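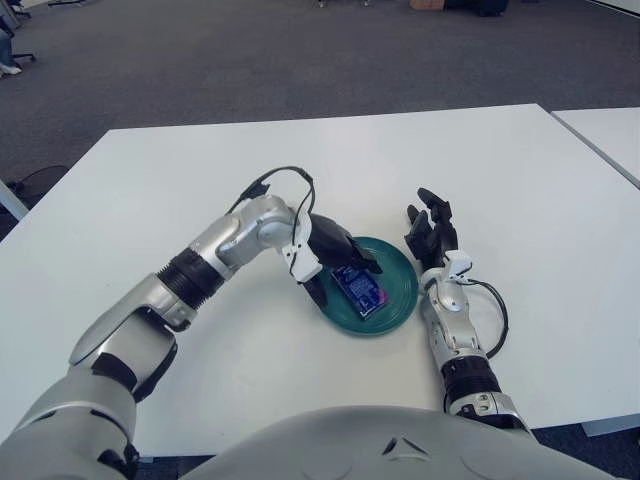
Figure 3. Two-armed robot at the packing table, left hand holding a small box on a plate.

4.2 What the staff did with the time

The business case for the Lucero trial at Flesora rested on a simple sum. Placing boxed goods on plates took up 53 minutes of a packer's shift, so a robot that placed the boxes would give the packer 53 minutes back. Figure 3 shows the task, which management described in the project plan as "trivial." The packers had been describing it that way for years, usually when asking for a raise.

We interviewed 11 packers at the Natovberg site. Most of them did get time back, in pieces too short to sit down in. A dropped box, a plate set too far from the robot, a hand that closed a little early: each called for a person to stand up, fix it, and press resume. None of this work had a name at the start of the trial. By September the packers were calling it "babysitting," and the shift reports were calling it "supervisory engagement." It was paid at the same rate under either term.

Talk on the line changed as well. Packers who used to face each other across a table now sat side by side, facing the robot, and two of them told us they knew less about their coworkers' children and a good deal more about wrist joints. One had asked to go back to manual packing and was told the post had been automated. She was then assigned to cover for the robot during maintenance, which meant manual packing.

The Festmont site, where packers set the robot's pace themselves, reported fewer complaints. It also handled about 4,000 fewer plates over the trial, and the two sites' managers read that figure differently. We return to pace control in Section 5.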